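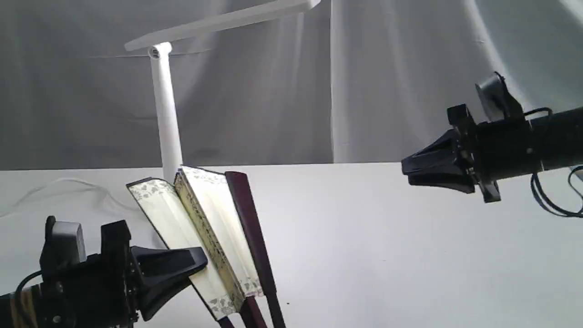
Shelter residents in Iker get two more weeks to register for vote by mail

9 Apr 2020

People staying in the city's shelters will have until the end of April to register for the vote-by-mail ballot, the Iker elections office said. The earlier cutoff would have passed this week.

The change covers anyone who lists a shelter, a day center or an outdoor location as a home address. State rules already let voters describe the place where they usually sleep, but a ballot still has to be mailed somewhere, and many people without housing have no mailbox they can count on.

Under the new plan, ballots can be sent to 5 pickup sites. Two are public library branches, which are closed to visitors but will hand out mail at the door in the mornings. The others are the Vetaletti day center, the Pešek Street shelter and the county services building. Voters need to give their name and date of birth to collect a ballot. A photo ID is not required.

The county has 923 registered voters with a shelter or outdoor address, according to the elections office. In the last city election, 16 percent of them cast a ballot.

Nustilura, a local nonprofit that runs registration drives, had asked for the extension in a letter last month. Its outreach tables have been shut down under the stay-at-home order, and the group said it had no safe way to reach people who are not staying indoors. It now plans to leave printed forms with the meal programs and collect them twice a week.

The group also asked for a phone line where voters can check their registration status. The elections office said it is looking at the cost and has not made a decision.

Completed ballots can be mailed back without a stamp or dropped in the box outside the county services building. Anyone who moves after registering – including from one shelter to another – can still use the original pickup site, as long as the new location is inside the county.

Forms are available in English and Spanish at all pickup sites and can be requested by phone from the elections office during business hours.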